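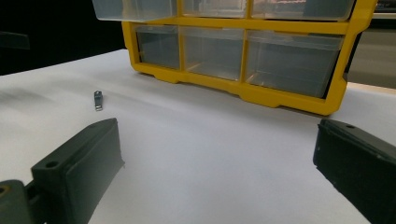 Figure 4. Small-parts organizer with clear drawers, placed on the work surface.

## 4 Setting up the parts store

This section covers the physical layout of the parts store and its entry in the Nevex stock program. Complete Section 3 (installing the program and connecting the label printer) first. A store that is entered in Nevex before its drawers are labeled will have to be entered again.

### 4.1 Choosing a location

1. Select a level surface that can carry the full cabinet. Small hardware is heavy, and a cabinet that is easy to lift when empty may need two people once filled.
2. Keep the store out of direct sunlight. Clear drawer plastics become brittle and yellow with long exposure.
3. Leave enough room in front of the cabinet to pull each drawer out to its full length.
4. Check that the label printer cable reaches the location without crossing a walkway.

**Note:** Wall mounting is covered in Appendix B. Do not wall-mount a cabinet that was supplied without hanging slots.

**CAUTION:** Do not stack free-standing cabinets more than two high. A stack can tip forward if several upper drawers are open at once.

### 4.2 Sorting the stock

Sort the stock before assigning any drawers. The order below avoids most re-sorting.

1. Separate fasteners from electrical parts.
2. Divide fasteners by thread standard, then by diameter, then by length. Metric and inch threads must never share a drawer.
3. Divide electrical parts by type, then by value.
4. Put unidentified parts in a single container marked HOLD. Do not assign a drawer to this container.
5. Discard parts with damaged threads, bent leads or visible corrosion.

Parts supplied by Erkevel arrive in bags with a printed lot number. Cut the lot number from the bag and keep it with the parts until step 4 of Section 4.4. Parts from the Ševčík range carry the lot number on the outer carton only – copy it by hand before the carton is thrown away.

### 4.3 Numbering the drawers

Each drawer is identified by a cabinet letter, a row number and a column number, in that order. Numbering starts at the top left drawer as seen from the front. Drawer B-2-5 is in cabinet B, second row from the top, fifth from the left.

1. Open **Store > Layout** and select **Add cabinet**.
2. Enter the cabinet letter. The letters I and O are not accepted.
3. Enter the number of rows and the number of columns. The largest layout that can be entered for one cabinet is 18 rows by 13 columns.
4. If rows have different numbers of drawers, select **Uneven rows** and enter the columns row by row.
5. Select **Preview** and compare the drawing on screen with the cabinet.
6. Select **Save layout**.
7. Select **Print labels**. The labels print in drawer order, left to right, top row first.
8. Wipe each drawer front with a dry cloth and apply the label at the lower left corner.

**Note:** The program does not check the layout against the real cabinet. If a row is left out by mistake, every label below that row will be wrong.

Drawers with removable dividers may be given a suffix (a, b, c) starting at the front compartment. Turn on **Use compartments** before step 6. The setting cannot be changed after the layout is saved, except by deleting the cabinet.

### 4.4 Entering the stock

1. Open **Store > Fill drawers**.
2. Type or scan the drawer number.
3. Enter the part number. If the part is not in the catalog, select **New part** and fill in the fields marked with a star.
4. Enter the lot number, if there is one.
5. Enter the quantity on hand. For loose hardware, use the weighing method in Section 4.5.
6. Enter the reorder level. The default is 7.
7. Select **Next drawer**. The entry is saved at this point and not before.

A drawer may hold one part number only. The program will accept a second lot of the same part, but mixed lots cannot be separated later in reports. Where lot tracing matters, use a second drawer.

### 4.5 Quantity by weight

Counting by weight requires a scale with a resolution of 0.1 g or better.

1. Place the empty container on the scale and press the tare key.
2. Add a reference sample of known quantity. The minimum is ten pieces. Use a larger sample for very light parts such as washers.
3. Enter the sample weight and sample quantity in **Tools > Weigh count**.
4. Weigh the full lot and enter the total.
5. Select **Accept**. The calculated quantity is copied to the drawer entry.

Quantities above 1000 are stored correctly but appear as "1000+" in the drawer list. Open the drawer entry to read the exact figure.

**CAUTION:** Do not weigh parts while they are still in the drawer. Drawers of the same model differ slightly in weight, and the error can exceed that of several small parts.

### 4.6 Checking the store

Run this check once after set-up and again every May, or whenever a cabinet is moved.

1. Open **Reports > Spot check** and select **New list**. The program picks drawers at random.
2. For each drawer on the list, confirm the label, the part and the quantity.
3. Mark each line **OK** or **Differs**.
4. If any line differs by part, check the whole row. A wrong part usually means that two neighboring drawers were swapped after cleaning.
5. If lines differ by quantity only, correct them and close the list.

The closed list is kept in the Nasanora folder under the cabinet letter. It cannot be edited. Create a new list if a mistake is found after closing.

### 4.7 Cleaning

Remove dust with a soft brush. Wash empty drawers in lukewarm water with mild dish soap, rinse, and let them dry fully before refilling. Do not use acetone, alcohol or window cleaner on clear drawers – these can cause fine cracks. Labels from the standard roll do not survive washing. Reprint them from **Store > Layout > Reprint**, selecting only the drawers required.

Section revised 10/11/2020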